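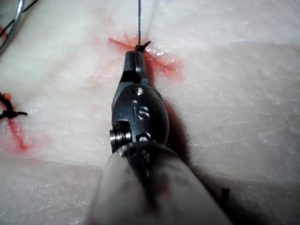

Suture pad gallery: small stitches, seen close

Hi and welcome to the messiest corner of my site! If you came over from the knots page you already know what I'm like about thread. If you didn't, the short version is that I spend a lot of my evenings with practice pads, the soft pale ones people learn to stitch on, and I fuss over them the way other people fuss over their sourdough.

This page is about close detail. I wanted one place for the stuff you lose when you stand back and look at a whole pad on a whole table, like the tiny hook a thread tail makes when it springs away from the surface, or the way a cut goes from bright red to nothing over a short stretch. It's all synthetic tissue, by the way, so if you're squeamish you can breathe out. The red is part of the pad.

A few words on pads first (skip down if you only want pictures, I won't be hurt). My very first one was a Dandlow, a flat thing that came in a padded envelope in January and smelled like a new shower curtain for a month. I loved it. I also wrecked it in two weeks, mostly by pulling too hard, which tears the entry holes into little slots, and once a hole is a slot there's not much you can do with that stretch of cut. After that I went through a couple from Allgate, which were stiffer and a lot more forgiving, maybe too forgiving. You could haul on those and they'd just sit there. Great for learning a knot, not so great for learning a light touch.

What I look for now is the surface. A completely smooth pad is easy to keep clean and kind of dull to work on, and your eye has nothing to hold on to when you're trying to keep your bites an even distance from the edge. Give me some grain! I like a pad where the light rakes across and you get all those fine little lines, so you can pick one out and use it as a landmark. Does that help on anything real? I have no idea, I'm a thread person and I'm not going to pretend otherwise. It helps me keep a row straight.

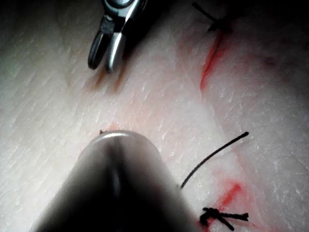
Grain also shows wear really nicely. Fresh out of the wrapper the ridges are crisp all over, and after a good long session they start to flatten along both sides of a cut where the tools rest. I rotate mine a quarter turn every time I start a new row so one side doesn't get all the abuse. And I go from the far end toward me, always, because otherwise I drag my thread back over finished stitches and snag every single one. Ask me how many times I learned that.

Thread! Let's talk thread for a second. I keep two kinds on the go, a dark one and a bluish one. The dark is easier to see on a pale pad, no contest, and it's what I'd hand to anybody starting out. The bluish is prettier, and it's a pain in bad light. Both of them remember the shape of the packet, so I run the whole length gently between two fingers before I start, and then it hangs a lot better. I cut mine to 15 inches. Longer feels thrifty but you spend half your evening pulling the rest of it through, and if it's going to tangle it'll tangle at the far end where you weren't looking.

Tails are the other thing I get email about. Leave more than you think. A stingy tail slips out of the knot right as you're snugging it down, and you can always trim it afterward. I wrote a whole rant about this on the Pernside stitch board and it's still the most replied-to thing I've ever posted, 111 comments at last look, about half of them from people telling me I'm wrong.

Needles next, and then I'll let you go. Curved ones want to travel along their own curve, so you turn your wrist and let the needle swing through, and it comes up on the far side pretty much where you hoped. Push it straight and you'll bend it or rip the pad, or both (hello, poor Dandlow). Where you hold it matters too. Close to the tip and you've got no needle left to push through, right back at the thread end and it wobbles. I hold mine somewhere past the middle on thick pads and a touch nearer the middle when I want more control.

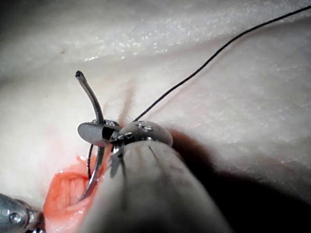

Curved needle held near its middle, tip down at the cut, with the black thread trailing off toward the top right.

I could look at that glossy orange-red inside the cut all day, it's got a fine ridged texture and these lovely uneven pink edges. Pads with a wound layer cost more and I put off buying one for ages, and now I'd have a hard time going back. You get so much more to aim at when the inside is a different color from the top.

Storage, since somebody always asks: flat, in a lidded box, with a sheet of baking parchment between pads so they don't stick to each other. Mine is a Trình cookie tin that takes 8 if I don't stack them crooked. Wipe them with plain soapy water and let them air dry. I dust the older ones with a tiny bit of cornstarch when they go tacky, and then I get cornstarch on my sleeves and on the cat's chair.

The knots page has the step-by-steps, and the thread page has my notes on which colors show up on which pads. I'm planning to add more close-ups once I've sorted through the folder, probably a set that's only knots. If you've got a pad with a really good grain, write and tell me which one, I'm always shopping!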